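Kassa Mail Filter
by Flitell

Email security for offices where the IT department is also the person who orders the toner.

Kassa sits between the internet and your inbox and stops the invoices you don't owe, the parcels you didn't order and the chief executive who suddenly needs gift cards. It works with whatever mail host you have now. Setup is a change to your mail records and a cup of coffee, longer if you have to find out who knows the domain password.

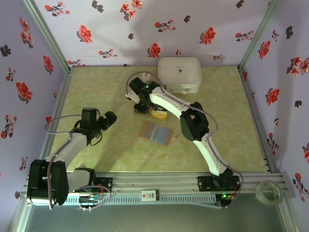

One reseller told us at the June demo that the quarantine digest was the first security email their customers had ever opened on purpose, and asked if it could go out twice a day. It can. The setting is under Digest, where you would hope to find it.

Held messages stay in quarantine for 94 days and then go. Staff can release their own newsletters – they will, all of them – but anything carrying an attachment waits for an administrator. Rules are written in plain sentences, and you can try one on old mail before you let it loose on new mail. 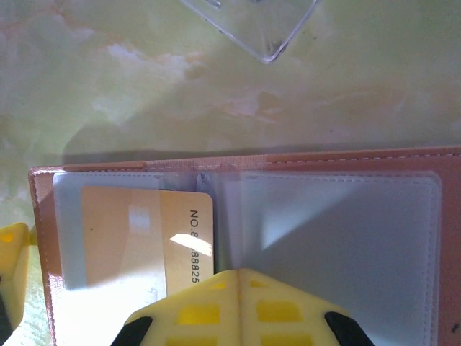
Kassa comes in 3 plans. Desk covers up to 9 mailboxes, Floor has no mailbox limit, and Building adds outbound scanning for companies that have met their own sales team. Logs export to Veko or to an ordinary spreadsheet.

Support is by phone and email, included in every plan. Version 4 is out on 30th August and current customers move over at no charge.

Sold through Prullance and its partners. Ask for a trial key, or for a quote if your manager prefers paper.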